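How Does a Touch Screen Know Where Your Finger Is?

Tap, swipe, pinch! A phone screen feels every one of those, and the glass never even bends.
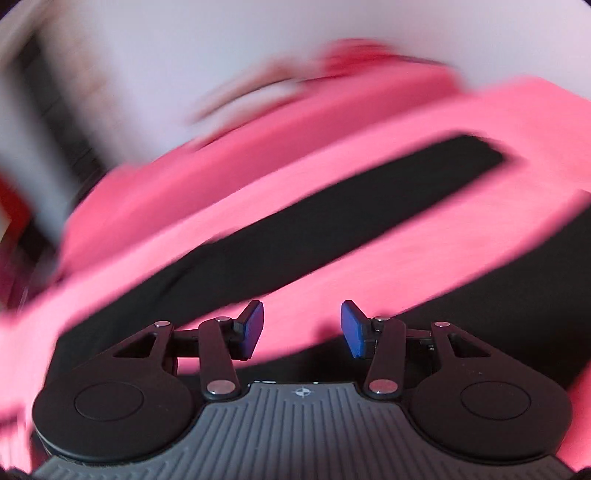
Bontu Assefa wrote in to ask whether the screen feels how warm your finger is. Great guess, Bontu, but heat has nothing to do with it. The secret is electricity!

Under the glass is a grid of lines so thin you can't see them. They hold a tiny bit of electric charge. Your body can hold charge too (yes, you!), so when your fingertip comes close, the charge near it changes a little. A chip checks the whole grid again and again, super fast, and finds the spot that changed. Two fingers make two spots, and that's how pinching works.

Try this with a grown-up's phone. Put on a thick wool glove and tap. Did it work? Now try the rubber end of a pencil, then a damp sponge that's been squeezed out well. Write down which ones the screen noticed!

Next time: why do batteries run down?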